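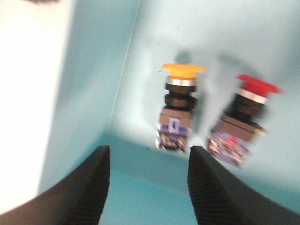

Mushroom-head pushbuttons, one with a yellow-orange cap.

Search the archives Enter keywords Go

From: Precious Potgieter
To: Kustar shop list
Date: October 16, 2021
Subject: Re: stop buttons for the saws

Jong-dae Yang wrote:

> I think we should put a big stop button on every machine before
> the spring classes start in April. Yook sells a kit for $28 and
> the listing has 777 reviews, nearly all of them five stars. One
> evening of work and the whole shop is safer. Can we just vote
> yes and order?

I'd like to slow this down. I have nothing against stop buttons. I have a lot against 777 reviews written by people who opened the box, pushed the thing twice and felt good about it. How many of them ran a saw on it for a year?

My questions, and I'd want answers to all of them before I vote:

1. What is the kit rated for? I read the listing twice and found "heavy duty" and nothing else. Heavy duty is not a number. The small band saw is 900 watts and I could believe it there. The table saw draws a lot more than that, and a lot more again when it starts.
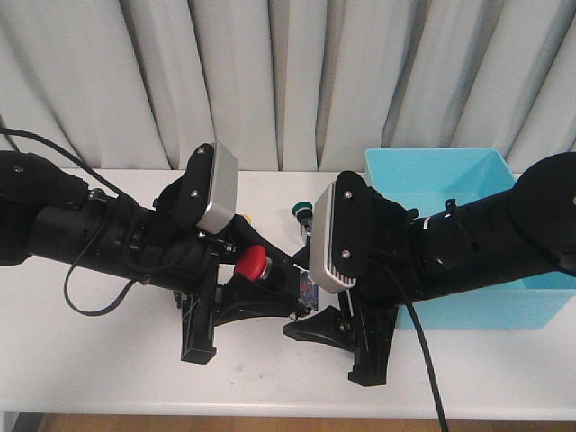
2. Does the button stay down? A button that springs back and lets the motor start again is worse than the switch we have now. Seul-gi asked the seller and got a copy of the listing for an answer.

3. Who does the wiring? "One evening of work" is what we heard about the dust collector too, and that was three weekends and a call to an electrician. Nima says the old Pustulik starter could be made to work with a proper stop button – fine, but I want to see the diagram first.

4. Where does it go? Uthai wants them at knee height. I tried it with a piece of cardboard taped to the table saw and had to look down to find it. Maybe that's just me. Try it yourselves before we drill holes in anything.

5. What is the real total? The budget sheet says $1130 for everything through April, and blades have to come out of that. Add boxes, cable and a decent contactor to the $28 and tell me what's left.

If somebody can show me a data sheet I'll change my vote. Until then it's a no from me on the kit, and a maybe on doing the table saw first.

Precious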